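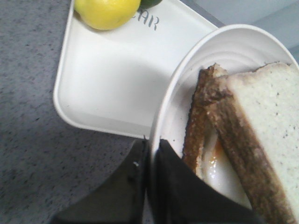 Open Day at the Treken Test Kitchen: Visit Notes

Treken opened its test kitchen to visitors for one afternoon in August. The company plans small kitchens for cafes, staff rooms and rental apartments, and the visit covered three areas: the counter display, the cold store and the dishwashing room. Admission was free. Groups were let in at 2 p.m. and the walk-through took a little under an hour.

The counter

The counter surface is gray with a fine dark speckle. Treken lists the color as Pistari and offers it in four others. The speckle hides crumbs well, a mixed benefit in a room where surfaces are checked by eye. I ran a hand along the front edge and found no joints.

A white rectangular tray with rounded corners and a raised rim was set out for fruit, with a lemon and a lime in it. Next to it was a round white plate with bread on it. The plate has a wide, shallow rim with faint concentric rings. Treken's handout gives the plate line as Helmy and says each plate is rated for 345 wash cycles before the glaze is inspected. The handout does not say what the inspection consists of, and I did not get an answer on the day.

Breakfast layout

The layout on show was a one-plate breakfast: a slice of pale bread with a fried egg on top, orange yolk and browned edges included. It is a sensible test piece for a counter plan. It needs one plate and very little elbow room.

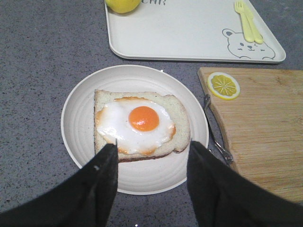
Treken plans for 100 such plates per morning from a single counter. The fruit is kept within reach of the plating position, and used plates leave by the opposite end so the two routes do not cross.

Cold store and dishwashing

The cold store is a walk-in unit with shelving on both sides. Labels face the door. The dishwashing room has one pass-through machine, supplied by Zania, and a rack for drying. The floor drain is on the wrong side of the room for the machine, and a replacement is scheduled.

Practical details

Street parking only. The entrance has 3 steps, with a ramp at the side door. Handouts are at the front desk, and the price list is a separate sheet that has to be requested.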